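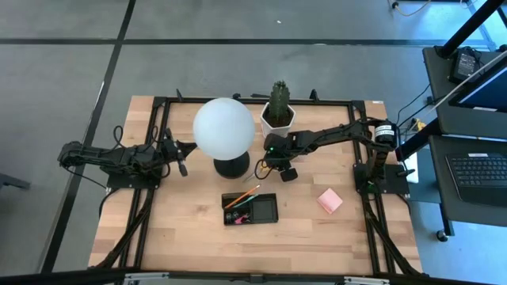
Já queria visitar Trelldale há anos e finalmente consegui, em novembro, num dia de portas abertas da Fairclough, a oficina de cerâmica que fica do outro lado da ponte. Que maravilha de sítio! Entrámos pelo armazém do barro e fomos logo parar à sala dos fornos, onde a Zdenka Kadrić nos mostrou um tabuleiro de azulejos vidrados em verde-garrafa – 71 tons no mostruário deles, e eu queria levar todos.

A roda de oleiro foi o melhor da manhã. Éramos 20 no grupo e só quatro conseguiram centrar o barro (eu não, o meu saiu uma espécie de cinzeiro torto de que gosto imenso).
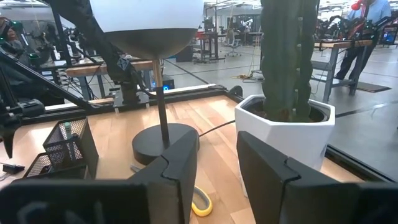

Os vidrados ocuparam-nos o resto da visita. A Zdenka falou muito de brilho e mate, e de como uma cor muda conforme o que tem ao lado. Fiquei a pensar nisso por causa do candeeiro de quebra-luz branco e liso, com a parte de cima da haste acobreada ou cor de latão e o resto preto, pousado na madeira clara: um mate cor de creme ficava ali lindamente. Comprei duas tigelas nesse tom e uma jarra azul, embrulhadas em jornal, e ainda apanhei o autocarro das cinco para Fastthorpe.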